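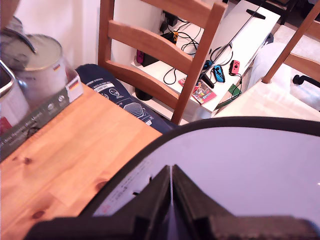 Pots on the gray box, game corner behind. The big one still has its flag sticker on.

Subject: Re: [swap-list] October swap, what have people got?
From: Mwajuma Massawe
Date: 2022-09-26

Hi all,

Nahom wrote:

> I'm putting together the sheet for the October swap at the Kundeck
> hall and so far it's mostly winter coats. Does anybody have kitchen
> things, games, or anything for kids who are doing geography this
> year? Last time we ran out of cooking stuff in 20 minutes and I'd
> love to have more of it on the tables. Also please say if it's a
> giveaway or a trade, and if there's a box for it.
>
> Nahom Berhe

Yes, yes and yes! I've been pulling things out of closets all morning and I'm having a great time, so this is going to be long.

Kitchen first. The big stainless steel pot is up for trade. It's the one I made the bean stew in for the Sketow street lunch, and it fed 40 people with a bit of help from the rice. I love it, but I cook for two now and I can barely get it into the sink. It has a little German flag on it and there's a dark gray box with German on it too, so if one of our German readers wants to go over the small print with me, come by, I'll make coffee. I'm also deciding about the other pot next to it. Ask me again next week, I go back and forth.

The navy bag with COMFORT on the label is not in the swap, sorry, I need it to carry everything over!

Games. The red and blue Joy-Cons, the magenta controller and the black charging dock are all looking for a new home together. My nephews have moved on to other things and would much sooner have board games. I want to sort out the cables before I hand anything over, so whoever takes the set should bring a little patience and maybe some twist ties. There's a game in a case with very bright cover art that goes with it. I'd call this a trade, and if somebody has a copy of Jedance in good shape (all the cards, please) we can shake hands on the spot.

And now my favorite, for the geography kids: the globe!

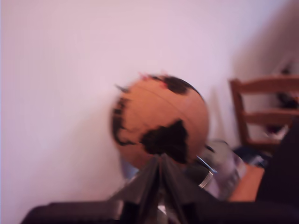

The desk globe, Africa side. Tan seas, dark land, silver ring.

I'm so fond of this thing. The oceans are a warm tan, almost like cork, and the land is printed so dark that the shape of Africa just jumps out at you. It's small enough for a desk. My daughter learned the continents on it by spinning it and stopping it with one finger, and she still gets Africa and South America right away because she liked how the two coasts look as if they'd fit together. It's a giveaway, but I'd really like it to go to a kid who'll spin it a lot. If there are 2 families who want it, maybe they could share for a school year each?

Nahom, could you put me down for half a table, near the door if possible? That pot is heavy. I can be at the hall early to help set up, and De Bruijn said we can borrow their hand cart again as long as it's back by closing.

Does anyone have a lid rack? I'd trade cookies for one.

Mwajuma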